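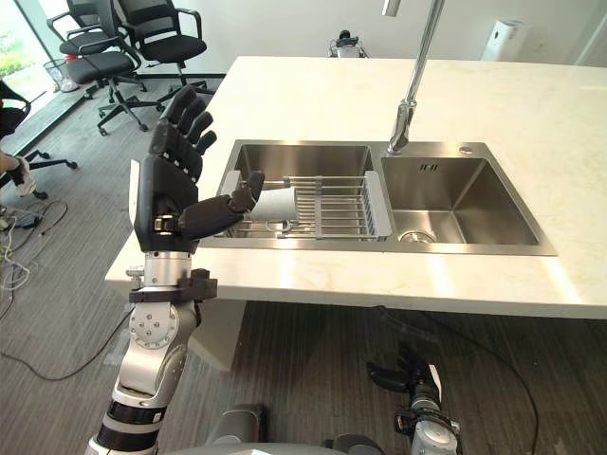
Short Story Collection by Viola Marchetti Comes Out in English

11/05/2026

The first book by Viola Marchetti to appear in English, a collection of short stories with the title The Salt Year, is now in bookstores. It is published by Jondell, a small press that until now was known mostly for poetry. The translation is by Loretta Baptiste, who worked on it together with the author.

The book contains 38 stories. Many of them are very short, one page or even less, and the longest is a kind of small novel about two sisters who inherit a closed hotel in the invented town of Bretov. Readers who know the Italian edition will find the same order of stories, but the title story was moved to the end by the wish of the author.

Marchetti wrote the first version during the years when she worked at night in a bakery. In the foreword she explains that the short form was a question of time. "I had the bus ride and I had the break," she writes, "and a story had to fit in one of them."

The editor of the series, Dario Martinelli, told us that the press received 842 advance orders for the paperback, and that 805 of them came from independent bookstores. For a translated collection by an author who is little known here, he considers this a very good start. The first printing was made larger after these orders arrived.
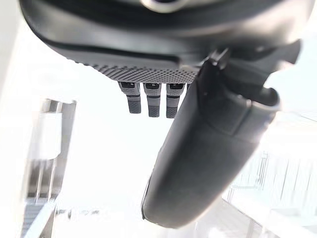
Is it necessary to read the stories in order?

Most of them stand alone, and a reader can open the book at any place. The stories about Bretov are connected, however, and it is better to read them one after another, as the hotel changes its owner between them.

The translation deserves a word too. Marchetti likes long sentences with many commas, and she often leaves out who is speaking. Baptiste has kept this, and in the first pages it asks for some patience. Dialect words were left in the original in only 2 stories, and a short note at the back gives their meaning. The critic Giorgia Longo, who reviewed the Italian edition for the magazine Totesis, called the book "quiet, but with sharp corners." In her opinion the weakest part is the middle, where several stories about school days resemble each other too much.

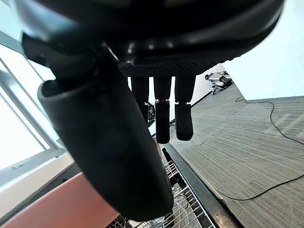

Black robotic hand with its fingers pointing down.

The author will read from the book at the Fan bookstore later in May. The evening will be led by Marisa Sala, and Baptiste will read the same passages in English. Entrance is free, but seats should be reserved at the store. Signed copies can also be ordered there by readers who are not able to come.

A second book by Marchetti, a novel, is being translated for the same press. The date of publication has not been announced yet.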